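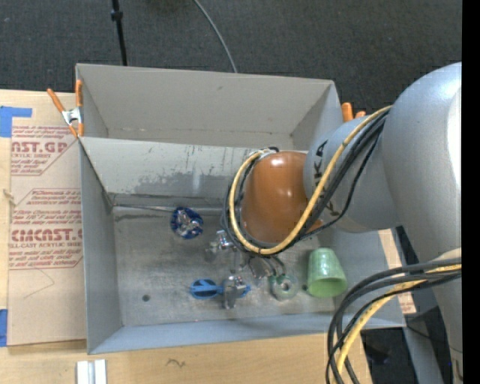 Carndale Event Barn: Wedding Season Readiness, Progress Report 2

Prepared for: Siqueira Hospitality Fund
Prepared by: Wanda Hutchins, site operations
Period covered: through the end of December

1. Status

Work on the ceremony lawn and the reception hall is on schedule. The catering annex is behind by two weeks. Spending to date is within the approved budget, and no transfer between budget lines is requested for this period.

2. Ceremony lawn

The grant paid for regrading the north half of the lawn, where standing water forced three ceremonies indoors last season. Regrading was finished before the ground froze. The drain line runs along the hedge and empties into the existing ditch. After the first heavy rain the surface was firm enough for chairs by the following noon. The test will be repeated in spring, once the new sod has rooted.

The gravel aisle has been replaced with compacted stone fines. The finished width allows two people to walk side by side with a wheelchair clearance on the left. Edging is complete except for the last section near the arbor, where the posts have to be reset first. The arbor itself will be rebuilt off site and returned in March.

3. Reception hall

Seating capacity was reviewed with the fire marshal. The approved layout holds 88 seated guests with a dance floor, or more without one. Our booking sheets now state the lower number. Two couples with larger guest lists were contacted and have agreed to the layout without a dance floor; dancing will move to the covered patio.

Heating was the main complaint in last year's fall bookings. The replacement unit was installed by Plodden and commissioned in the same week. With the outside doors closed, the hall reaches its set temperature in 35 minutes. With the patio doors open it does not hold that temperature, and a door curtain is being priced. The curtain is outside the scope of the grant and would be paid from operating funds.

Dimmable fixtures have been fitted over the head table and the dance floor. The remaining fixtures are on the old switches. Photographers have asked for a warmer setting during dinner, and the new controls provide it.

4. Catering annex

The delay comes from the floor drain, which failed inspection for slope. The contractor has accepted the correction at its own cost. Sinks and shelving cannot be installed until the floor is signed off. Until then caterers continue to work from the old prep room, and no confirmed booking is affected.

5. Bookings

Twelve weddings are confirmed for the coming season, most of them between September and early November. Average rental income per event is $1,749, excluding catering and flowers. Inquiries for spring remain low. The weekday rate introduced in the last period has produced two small ceremonies and no receptions.

The booking calendar was moved to Wukton during this period. Deposits and balance dates now appear in one place. Older records were entered by hand, and a check found several balance dates that had been copied incorrectly. All were corrected before reminders were sent.

6. Open items

Floor sign-off in the annex: contractor, January.
Arbor rebuild and post reset: site crew, March.
Repeat drainage test: site operations, April.
Parking agreement with the neighboring farm: draft received, under review. The farm wants the field cleared by midnight, and our rental terms currently end at 11 p.m., so the draft is workable as written.

7. Next payment

The second payment is requested on the original schedule, less the amount assigned to the annex fittings. That amount will be claimed after sign-off. Invoices for the lawn, heating and lighting work are attached.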